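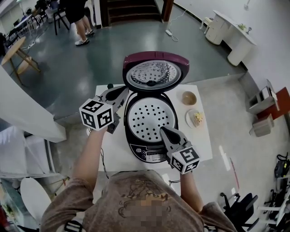

*Station 2, rice cooker task, with both hand-held grippers and the steamer plate in place.*

# Bench tips: kitchen tasks for the student gripper project

These notes are for teams in the Jolstead robotics club preparing demonstrations for the Skirkside household round. They cover the table, the props and the care of the grippers. Software setup is in the separate Zinchenko guide.

## Table and props

- Wipe the table with a damp cloth and a drop of dish soap, then dry it. Water spots on a white top show up as glare.
- Set the cooker so the lid hinge faces away from the operator. The lid must open fully without touching anything behind it.
- Mark the cooker's footprint with low-tack tape at two opposite corners. Four corners take longer to lay and add nothing.
- Leave the cooker unplugged for all lid and plate tasks. Steam tasks are outside the scope of the round.
- Keep bowls and plates on the side of the dominant hand, one gripper length from the cooker. Closer than that, the marker cube catches the lid on the way back.
- Perforated plates are lifted by the rim. Fingertips pushed into the holes tend to jam.

## Food items

Use food that holds its shape. Dense cake and firm bread are suitable. Cream toppings soften within one session and leave fat on the finger pads, so schedule them last. Put a sheet of white paper under anything that sheds crumbs and replace it between teams.

Food used on the bench is not eaten afterward. Bag it and take it out with the trash at the end of the session.

## Finger pads

1. Open the jaws fully and lock the trigger.
2. Brush crumbs out of the texture with a dry toothbrush.
3. Wipe with warm water and dish soap on a cloth. Do not soak.
4. Finish with plain water and air dry for 600 seconds before the next run.

Alcohol wipes are acceptable on the gripper body. On rubber they cause hardening, first noticeable as slipping on glazed cups. A pad that slips after cleaning is replaced. Spare pads are in Hodholm bin 301.

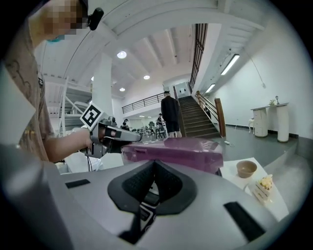

**Which prop should a new team practice on first, the cup or the plastic box?**

Start with the box. It is light and survives a drop, and its lid teaches trigger control before anything breakable is involved. Move to the cup once the lid can be opened and closed without shifting the box on the table.

## Markers and cables

- Dust the marker faces with a dry microfiber cloth. Wet cloths lift the printed edges.
- Check each marker for scratches and food residue before a run. A smear across a pattern is enough to lose tracking.
- Run the cable down along the forearm with enough slack for a full reach. Test the slack with the elbow straight.
- Do not wrap the cable around the grip for storage. Coil it loosely and hang it.

## Running the task

Begin each run with both grippers open above the table and still. Move at the pace used for pouring hot liquid. Quick corrections are the main source of rejected runs in this club; if a grasp is off, open, back away one hand width and approach again.

When a task needs both hands, hold with one and work with the other. On the cooker, steady the rim first, then reach for the plate. Pulling from both sides walks the cooker across the tape.

Stop the run if a prop leaves the table. Reset to the tape marks and log it as incomplete.

## Packing up

Grippers go back in the case with jaws slightly open, since closed jaws leave a flat spot on the pads. Wash cups, bowls and plates by hand. The cooker lid stays open until the inner plate is dry.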